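Stornura
Products / Bench Systems / Trisix Two-Arm Bench Cell

Trisix Two-Arm Bench Cell
Configuration: rail-mounted pair, parallel grippers
Status: pilot units only
Page revised May 1, 2018

Overview

The Trisix is a bench cell with two arms on a shared aluminum rail. It is intended for small put-away work: returning hand tools to a wall rack, clearing a bench between jobs, moving light parts from one holder to another. It is sold to workshops and test kitchens that want to find out how much of that work a machine can take over today. The short answer is some of it, slowly.

What it does now

Racking of rigid tools is the most dependable task. A handle of known diameter, presented at a known angle, goes onto a hook without help in most attempts. A typical cycle is 110 seconds per tool, against three or four for a person. The cell makes up part of that difference by running when the shop is closed.

Sorting into bins works if the items do not touch each other. Wiping a flat surface works with the Gill pad holder fitted, although corners are left undone.

What it does not do yet

Cloth, cord and soft packaging are outside the specification. So are wet items, glass, and anything that must be picked out of a full drawer. The cell does not recover a tool that has fallen behind the rail; it stops and posts a message to the operator panel.

Handing an object from one arm to the other is supported as a trial feature. It is off by default.

Setup

Bench depth must allow both arms full travel without reaching the operator side. Each arm bolts to its own base plate, and the plates are set along the rail by hand. Changing plate spacing requires a new calibration, which takes 30 minutes with the supplied target. The rack may be any fixed type with open hooks. Perforated panel with loose pegs is not recommended – the pegs shift under side load and the stored positions drift.

Software

The cell ships with Wivent, our task editor and simulator. A rack layout is drawn once, tested in simulation, and sent to the cell. We advise at least 300 simulated cycles on a new layout before the first live run. Simulated success rates run higher than live ones, and should be read as an upper limit.
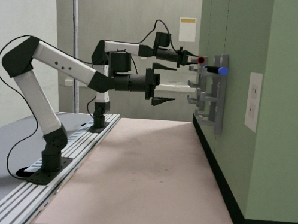

Stornura Bench Automation Group – Applications Team

The Wivent render has both arms on the rail, with the far gripper at the top of a wall rack and the near gripper open. The lower hooks are empty. Approach to the upper part of a rack is usually the harder case to plan, and layouts that fail in simulation should be changed by moving the rack before moving the base plates.

Ordering

Pilot units are leased in terms of 3 months. The lease covers both arms, rail, grippers, operator panel and one Wivent seat. Rack, bench and Gill pad holder are quoted separately. Layout reviews are handled by Chantal Perron, Applications; send bench dimensions and a list of the tools to be racked. Units ordered after January carry the revised cable set.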